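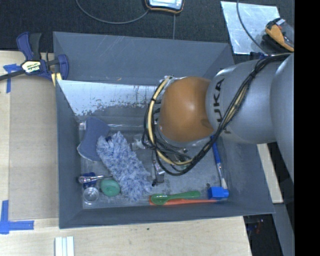

Filed under: Campus Life / Faculty Affairs / Grant Updates

Search this site Enter keywords Go

Progress report to the Hartono Fund: the Speech and Faculty Rights Project at Budau College

2026-09-26

Dear friends at the Fund,

Thank you for your patience while we pulled this together. It has been a full stretch since our last letter in June, and I would rather send you a long report than leave out the parts you always ask about on the phone.

You will remember that the grant had two aims. One was to rewrite the faculty handbook's section on outside speaking, which had not been touched in so long that it still told instructors to clear letters to the editor with the dean. The other was to train department chairs in what to do when a complaint comes in over something a colleague has said or posted.

The handbook section is drafted. We sent a survey to 400 full-time and part-time instructors and got 167 back, which is a little thin, and the part-timers answered less than we had hoped. Those who did write told us a great deal, though – several filled the comment box and then emailed more. What came through most strongly was that people did not know whether the old rule applied to them in summer, when many are off contract. The new draft says plainly that it covers everyone who teaches for us, all year.

The faculty senate took up the draft and sent it back with changes to 2 paragraphs, both on the use of the college's name. I think they were right about one of them. We are still talking about the other, and the college's lawyers would like a word too.

Chair training has gone more slowly. Our first session, held in Flasen Hall, drew a good crowd and ran well over time, and the chairs asked for more practice with real letters and less law. Suryani Ngau has rewritten the second session around that and will lead it herself. We moved the sign-up sheets and readings onto Plivance, which most people have managed, with a few phone calls.

On money, we have $858 left in the printing line and would like your permission to move it to stipends for part-timers who attend training. They are giving up unpaid hours to be there, and it seems only fair.

Please do come and sit in on a session if you are nearby. We would love to have you, and there is always coffee.

With warm thanks,
The project office

3 comments

adjunct_in_history: Glad the summer question is finally settled. Will the draft be posted before the senate votes?

R. from Biology: I was at the first session. Good, but please start on time!

oldgrad: Yes to the stipends.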